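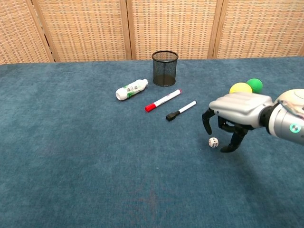 Table Work: Good Practice at the Rai Bench

The hand over the die, with the markers, the bottle, the mesh cup and the two foam balls left where they are. Small items like the die are the reason for most of the rules on this page.

This gallery goes with the bench rules we use at Prestudis for tabletop handling. Jayanthi Pinto wrote the first version for the Erel cell and Murali Suvarna rewrote it when the work moved to the Rai bench in November. The numbered rules are the ones people get signed off on. The rest is how we do things, and you can argue with it at the bench meeting.

The rules apply to anyone who sets out objects, runs the arms or stands next to someone who does. Visitors follow them too.

Before the arms are powered

1. Check the cloth. It should lie flat to the corners, with no folds and nothing under it. Lint is fine. Grit is not, and neither is anything sticky.

2. Set the objects out before power goes on. If you forget one, leave it out of that run or power down and add it.

3. Only use objects from the approved list. The list has 67 entries at the moment and Shobha Pai keeps it. Household things are welcome on it: pens, dice, bowls, balls, plastic bottles with the cap screwed down. Glass is not allowed, and nor are blades or any container you can't name the contents of.

4. Caps stay on markers. We lost one cloth to a blue marker at the old site and would like to keep this one.

5. Walk to the stop button and put your hand on it. Pointing at it from across the room does not count. The second person does the same.

6. Say out loud which arm will move first. If both will move, say that.

While the arms are powered

7. Two people, always. One runs the task and the other watches the arms and does nothing else. The watcher has no phone and no laptop and does not take notes.

8. No hands over the cloth. This includes quick ones to straighten a pen. If an object rolls or falls over, the run carries on with the object where it is, or the run ends.

9. First runs with a new object are done at 20 percent speed. The person running the task can ask to go up after that, and the watcher can refuse without giving a reason.

10. The operator does not go above 70 percent speed on this bench at all. Higher speeds are done in the Sketiteo cell, behind the fence.

11. Anyone in the room can call a stop. The word is "stop". People have tried "wait" and "hang on" and these get missed.

Ebuka Oyelaran added a note to rule 8 after a few weeks of use, and it has stayed: an arm holding still is a powered arm. A hand paused over the cloth can start again on the next command, and you may not be the one sending it. Treat a pause the same as motion until you have seen the drive light go off on the control box – the indicator on the arm itself does not tell you this.

Spacing objects on the cloth

Leave room for the fingers to open around the target. For loose layouts we let things lie at whatever angle they land, which gives more useful runs than a neat row. The things in the middle of the cloth are fair game for either arm unless the task sheet says otherwise. Tall or upright items go toward the back, the way the mesh cup stands. Small ones can go anywhere a hand can reach without brushing the cup.

The whole bench from above the near edge, one hand palm-down over the cloth and the other coming in at the far left, with the bowl turned over to the lower right of the balls. 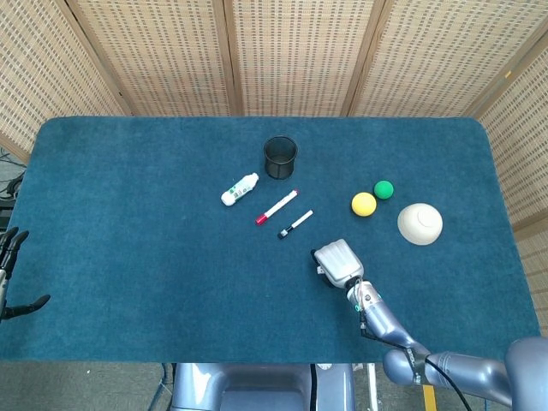
Bowls can be set either way up, but write down which on the task sheet. An upside-down bowl is a different object as far as the grip settings go, and Lavanya Shenoy lists the two separately.

For round things, put them down and let go, then watch them before you step back. If a ball creeps, move it to a flatter part of the cloth. Do not wedge it with another object unless that is the task.

Cables and floor

12. Cables on the arms must have slack at every joint through the full range of the task. Check this by eye with the power off, then again during the slow run.

13. Stay on the outer side of any floor tape while the arms are powered.

14. Loose cable on the floor gets moved out of the walking path before the run. If it can't be moved, the watcher tells everyone where it is.

After the run

15. Power down first, then talk about how it went.

16. Put everything back in the tray and check it against the sheet. Dice and caps go missing more than anything else, so look under the hands and along the base of the divider before you report one lost.

17. Write up every stop, including the ones that seemed unnecessary. A time, the arm, who called it and one sentence are enough. Forms are in the drawer under the control box – use the current sheet, version 2, and throw away any older ones you find.

Sign-off lasts until the rules change. When they do, Murali sends the new text and you come back for a short walk-through before your next run. Requests for new objects go to Shobha, with the object if you have it.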